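About Stuvumstead

Home
Our trays
Drawer visits
Workshops
About us
Contact

Who we are

Stuvumstead is a small company in Wiluneck. We make divided trays for drawers, shelves and work benches, and we go to homes, schools and small offices to help people put their small things in order. We do the little things only: tape, cables, chargers, pens, screws, buttons, keys, batteries, stamps. For wardrobes and garages there are other good companies, and we are glad to give you their telephone numbers.

The company was started by Mei Kowalczyk and Malou Stougaard. They met at an evening course in bookkeeping, where both of them were more interested in the stationery cupboard than in the bookkeeping. The cupboard had one deep drawer, and everything was in it. They asked the teacher if they could stay after the class and sort it. He said yes, and the following week he asked if they would do the other cupboard too.

The first tray was cut and glued on Mei's kitchen table. It was too high by a few millimetres and the drawer did not close. Malou still has this tray and keeps her receipts in it, on top of the cabinet.

Where we work

We rent the ground floor of the old Thygesen building, behind the bakery. The front room is for visitors. You can put your hands in all the sample trays there and try them with your own things, so please bring your own things. The back room is our workroom, with long benches, a sink and the shelves for packing. In winter it is rather cold and we wear two jumpers.
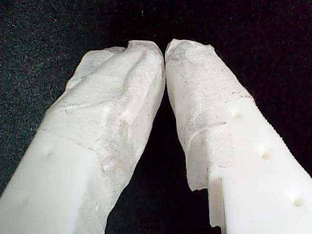

Close up in the workroom, Wiluneck.

We have one rule for the benches, and it is that the bench is cleared before lunch and again before we go home. Clearing does not mean that everything goes into a cupboard. It means that each thing goes back to the place where the next person will look for it. When we hire somebody new, this is the first thing we teach, and it takes longer to learn than the cutting.

What we make

Our trays are simple. They have raised walls, a flat floor and a few thin dividers. We tried dividers that slide and dividers that click, and our customers moved them one time and then never again, so today the dividers are fixed and we ask you some questions before you order.

Our best known model is the Grisitz. It is square and it comes in three layouts. It fits in most kitchen and desk drawers, but "most" is a dangerous word, so please measure the inside of your drawer and not the front of it. Measure the height also, with the drawer closed if you can get a ruler in from the side. We send 50 trays back to the shelf every year because the customer measured the front, and we pay for the postage ourselves the first time.

We also make trays to your own drawing. The drawing does not need to be beautiful. We have worked from the back of an envelope, from a child's drawing with a cat in it, and from a piece of newspaper cut to the size of the drawer, and the newspaper was the most exact of the three.

How we think about compartments

People often ask us for more compartments than they need. A first-time customer will draw twelve or sixteen little squares, one for each kind of thing, and after a month half of the squares have one lonely paper clip in them and the big things are lying on top. Our advice is to begin with the biggest item, find a space where it can lie flat, and divide what is left over.

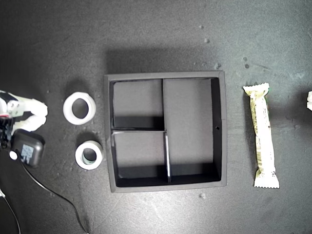
Three compartments are enough for a great part of the desk drawers we see. One of them should be long and open, without any divider across it, for the things that have an awkward shape or that change from week to week. The other two can be smaller and should each have one job. The black tray on our work surface is arranged in this way, with the long compartment on the right and the two smaller ones on the left, one above the other. The white tape beside it makes a good first question for a workshop, for there is a larger roll and a smaller one. Do they live together, or does each go by size? Half of the group will always say together and the other half will say by size, and both are right if they keep to it. Then we come to the power adapter, and the discussion gets louder.

About cables and chargers

Chargers are the most difficult small things in any house. They have a heavy end and a long thin end, and the thin end travels. We suggest that you wind the cable loosely in a ring as wide as your hand and close it with a strip of paper or soft ribbon. Do not wind it tightly on the adapter itself, it is bad for the cable where it comes out. Write on a piece of tape what the charger belongs to, and write it on the day when you buy it. If you have a box with chargers that belong to nothing, choose a date, put it on the box, and on that date bring the box to your local electronics recycling.

A charger that is used every day should not be in the drawer at all. It can stay on the desk where it is used, and the tray can have the spare one.

Drawer visits

On a drawer visit, one or two of us come to you for a morning. We take everything out of the drawers you have chosen and lay it on a table with a cloth. You decide what stays. We never throw away anything ourselves, not even a dry pen, and we do not make comments on what we find. Afterwards we measure, and if you want trays from us we make them and come back to fit them. If you prefer to use old tea tins and shoe box lids, we will fit those with the same care. Mei is especially good with tea tins.

Up to 25 February 2018 we had sorted 2248 drawers. We know this number because Malou writes each one in a book, with the date and the kind of room. She began the book for the tax office and continued it for her own pleasure.

The price for a morning is $149 inside Wiluneck. For schools and libraries we make a separate price, please write to us. Travelling outside the town is added by the kilometre.

Workshops

In July we hold our workshops for children in the front room. Each child brings a shoe box full of small things from home and goes home with the same things in a tray with a lid. They work in pairs and they must explain to each other why a thing is placed where it is placed. Some of the best layouts in our catalogue began there, and the child's first name is printed under the drawing when the parents agree.

For adults we have an evening workshop in spring and another in autumn. It is a quiet evening with tea. Bring one drawer. Yes, the drawer itself, if it comes out.

Packing and sending

All our orders are packed on the same day as they are finished. We put the tray between two sheets of card and close the parcel with tape that we fold over at the end, so that you have a small corner to pull. Customers write to us about this small corner more often than they write about the tray. Please keep the card, it is cut to the size of the floor of your tray and works well as a lining.

We do not use loose filling in the parcels. When a corner is broken in the post, send us a picture and we will make a new tray, and you may keep the broken one for the shed.

Come and see us

The front room is open in the afternoon. The bell sometimes does not work, so knock on the window if no one comes. There is a place for bicycles in the yard, and cars can stop in front of the bakery for a short time. If you write to us, tell us the inside measures of your drawer and what you wish to put in it. Mei answers the letters about trays and Malou answers the letters about visits and workshops.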